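Cómo escribir una reseña de novela histórica para el blog

Esta guía sirve para quien colabora por primera vez en la sección de libros de Trelitcombe. Antes de empezar, lea la novela entera y anote las páginas que quiera citar.

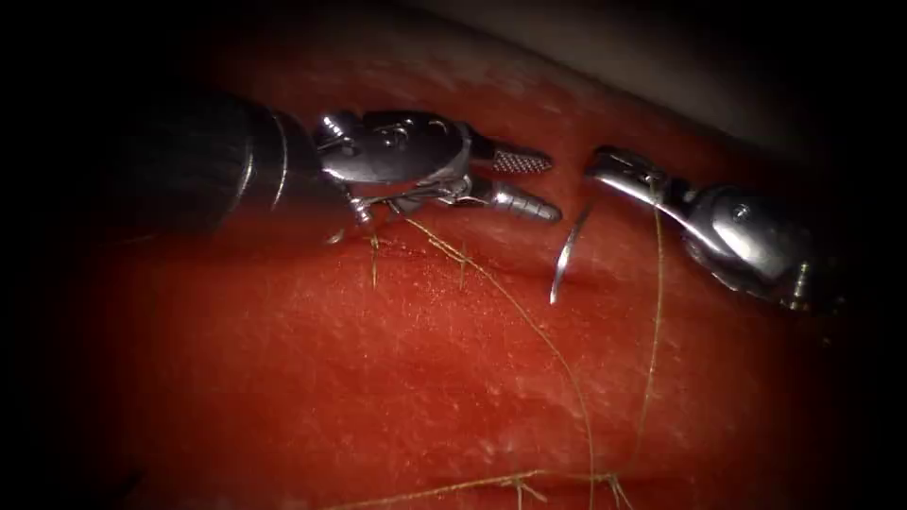
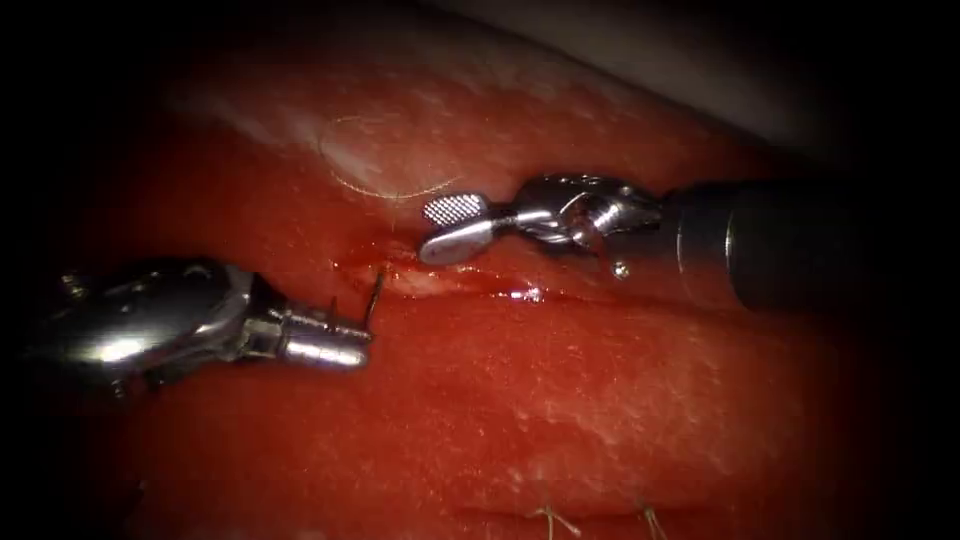

1. Ponga la ficha arriba: título, autor, editorial, género y número de la serie, si lo tiene. Ejemplo: «La casa de Drorano, de Wendelin Wyss. Drama histórico. Serie Gasser, 2».

2. Indique la época y el lugar en una línea aparte.

3. Resuma el planteamiento en 100 palabras como máximo. Presente al protagonista y su problema. No cuente nada que ocurra después del primer tercio.

4. Elija una sola cita, corta, y copie la puntuación del original. Añada la página: «(p. 146)».

5. Dé su opinión en dos o tres párrafos. Si un personaje no le convence, señale en qué capítulo. «Se hace largo» no basta; diga dónde.

6. Compruebe fechas y tratamientos. Los errores más frecuentes son los apellidos de casada y los títulos nobiliarios.

Guarde el texto sin formato y envíelo a Cyrill Ammann, que lo revisa y lo publica. Si recibió el ejemplar de la editorial, indíquelo en la última línea.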